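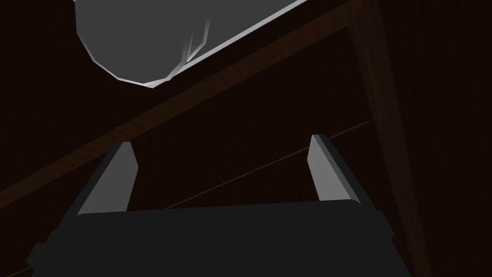

Do I have to load the planner before I turn on the wrist view?
It's best to start the planner first, so the wrist view has a goal to follow once it comes up.

1. Open Reditz and pick your saved world from the start page.
2. Press Plan, then wait for the status bar to turn green.
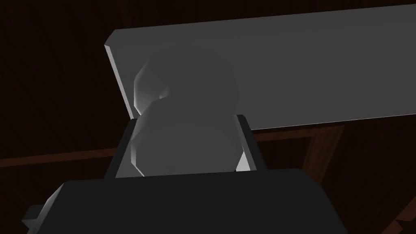
How high should I set the planning limit?
Start with 900 steps, and raise it only if the planner keeps giving up early.

3. Type your limit in the Steps box and press Keep.

Note: The old default was 804, and you may still see it in files saved before December. They load just fine! 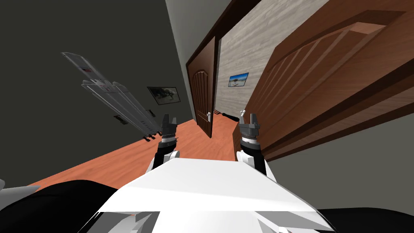
Hala Issa
Software Guide Editor, Reditz

I like to take doors slowly (I've rushed plenty of them, believe me), so please bear with me through this next part.

4. Switch to the head view and choose Door from the task list.
5. Set Arms to 2, so that both arms are planned together, and give the solver some 60 seconds to settle.

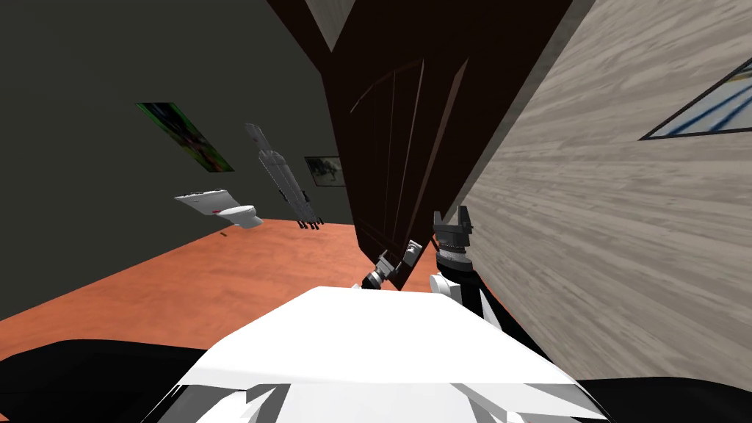
If it's still thinking after that, press Stop, nudge the base back a little with the arrow keys, and go through step 5 once more.

Caution: Save your world before you press Stop. Any goals you haven't saved will be cleared.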